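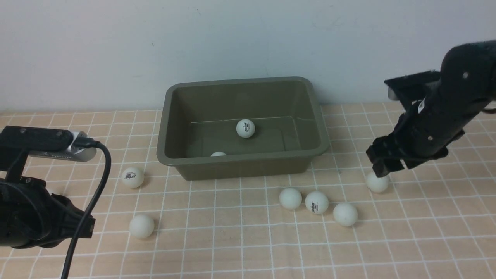

Ticket: Word count mismatch on flash fiction form, story refused as over length
Product: Nalamon submission forms
Form owner: Caria (literary quarterly), flash fiction category
Related software: Mancuso 7, Mancuso 6
Severity: normal
Status: closed, fixed by form setting

Original report

I am trying to submit a story called "Ekimero" to the flash fiction category at Caria. The guidelines give a limit of 700 words. My writing program, Mancuso 7, reports exactly 700. When I paste the story into the Nalamon form, the counter under the box reads 730 and the Submit button stays gray. The message is "Your text is over the limit for this category."

I have tried the following:

Cleared the box and pasted again. Same count.
Pasted as plain text. Same count.
Used a different browser. Same count.
Logged out and back in. Same count.
Uploaded the file in place of pasting. The upload completes, then the same message is shown.

The story was cut to fit the limit and I do not want to cut it further because two programs disagree. I would like to know which count the magazine uses. The reading period is open until the end of November.

Support, first reply

Thank you for the list of steps. The browser and login can be ruled out. Pasted text and uploaded files go through the same counter on our side, so matching results are expected there.

Please send:

1. The file as saved by Mancuso, unedited.
2. The count shown by Mancuso with the whole document selected, and again with only the body selected.
3. Whether the title is typed in the document, and if so, whether it uses a heading style.
4. What you use to mark a scene break.

We read attached manuscripts only to reproduce the fault. The file is deleted when the ticket is closed.

Reporter

File attached. Answers in order:

Whole document selected: 700. Body only: 700. I had not noticed that these were the same until you asked.

The title is typed at the top, in the Title style. The full line is "Ekimero: a short story in parts".

Scene breaks are three asterisks with spaces between them, centered. There are two breaks.

I also opened the file in Mancuso 6, which is still on an older laptop. It reports 724. I now have three different counts for one story.

Support, second reply

Reproduced. The attached file gives 730 on a test copy of the Caria form. The Mancuso 6 figure was useful and it fits.

The Nalamon counter splits the text at white space and counts every piece that results. It does not check what a piece is made of. An asterisk standing alone between two spaces is counted as one word. So is a dash with a space on each side.

Your prose uses spaced dashes, which are common in the letters that the narrator writes to the ferry company. Results from your file:

Title line: 6
Scene break asterisks: 6
Spaced dashes: 18
Everything else: 700

Total: 730

Mancuso 7 leaves out anything in the Title style and skips pieces that contain no letter or digit. Mancuso 6 leaves out the title but counts the asterisks and dashes, giving 724. All three programs agree on the words of the story.

Possible workarounds while we look at the form:

Remove the title line from the pasted text. The form has its own Title field. This brings the count to 724, still over.

Replace each row of asterisks with a single # mark. This saves four more and gives 720.

Close up the dashes. See the caution below.

Caution: if the spaces on both sides of a dash are removed, the dash and the words on either side of it become a single piece. Eighteen dashes closed up will take 36 off our count. The form will then accept the text, but the number will be lower than the real length.

Reporter

Confirmed the first two on my side: 724, then 720.

I tried the third on a copy. With the title still in place, the original asterisks, and all dashes closed up, the form reads 694 and the Submit button turns blue. Mancuso 7 still says 700 for the same copy, so it must be splitting at the dash.

I would prefer not to submit that version, for two reasons. The spaced dashes are used only in the letters. The sections told from the deckhand's side have none, and the difference is meant to be seen on the page. Second, if an editor at Caria counts by some other method, I do not want to look as if I had squeezed the text to get past the form.

Can the form be changed, or is this between me and the magazine?

Support, third reply

Both. The counting method is a setting on each form, and the form owner controls it. Current settings for the Caria flash category:

Limit: 700, inclusive
Count method: basic
Ignore pieces with no letters or digits: off
Exclude title if it matches the Title field: off
Hard stop at limit: on

"Basic" with both options off is what a form gets if it was copied from an old form. The option to ignore stray marks was added later and does not switch itself on for existing forms, as that would change results in the middle of a reading period.

We cannot change this without the magazine's agreement. A note has been sent to the Caria account with the breakdown above and no part of your story quoted. The note asks which count they intend.

Please leave the draft saved in the form. Saved drafts are not subject to the hard stop.

Reporter

Draft saved, original version, title line included.

One side question. The preview pane shows the second scene break as a bullet point followed by two asterisks. The first one is correct. Is this part of the same fault?

Support, fourth reply

Separate fault, same source. The preview reads an asterisk followed by a space at the start of a line as the beginning of a list. Your first break has a tab in front of the first asterisk, which hides it from the list check. The second break is centered by paragraph style only, so once the style is stripped the asterisk is the first character on the line.

The stored text is not affected. Editors who download the file will see both breaks as you typed them. Editors who read in the browser will see the bullet. To avoid it, put the same tab in front of the second break, or use # for both. The tab has no effect on the count.

A separate ticket has been opened for the preview. No fix time is known.

Reporter

Added the tab. The preview now shows both breaks correctly. Count unchanged at 730, as expected.

Support, fifth reply

Caria has answered. The limit is meant to cover the words of the story only, without the title or scene break marks. They had assumed the form did this already. They have turned on both options for the flash category and asked us to check the longer fiction category, which was copied from the same form and has the same settings.

Please reload the draft. Do not use the Back button to reach it, as the old settings may still be held in the page.

Reporter

Reloaded at 9:40 a.m. The counter reads 706. Submit is still gray.

The dashes and asterisks are no longer counted. The title still is.

Support, sixth reply

The title exclusion works only on an exact match. The Title field in your draft contains "Ekimero". The first line of the text is "Ekimero: a short story in parts". As these differ, the line is treated as part of the story and adds 6.

Either of these will clear it:

Enter the full line in the Title field, with the same capitals and the same colon.
Delete the first line from the text and leave the Title field as it is.

The second is safer. Caria reads without names attached, and its reader view prints the Title field above the text, so a title left in the text appears twice.

Reporter

Deleted the first line. Counter reads 700, Submit is active, story submitted at 9:52 a.m. Confirmation email received. The dashes are as written.

I moved the words "a short story in parts" to the cover note. On reflection they were not doing much in the title.

Support, closing notes

Cause: Caria flash form used basic counting with both exclusions off. Punctuation with white space on each side was counted as words, and so was the title line.

Fix: both exclusions turned on by the form owner. Title line removed from the submitted text by the reporter.

Checked after the fix: pasted text and uploaded file both give 700 for the final version. The closed-up copy, with its title line also deleted, gives 664 under the same settings. The 36 words joined by dashes count as 18 pieces, and the title is gone. An undercount on unspaced dashes is therefore still possible on any form using the basic method. Added to the known issues page for Nalamon forms.

Also noted: a hyphen typed with spaces behaves the same as a dash. An ellipsis typed as three spaced periods was counted as three words under the old settings and is now ignored.

Correction to the line above about the closed-up copy: it should read 670, not 664. Starting from the old reading of 694, the title takes off 6 and the asterisks 6, giving 682, and the dash pieces were already merged in that reading. The value confirmed on the test form is 682. Both earlier figures were typing errors in this note.

Attachment deleted. Preview fault tracked separately. Ticket closed.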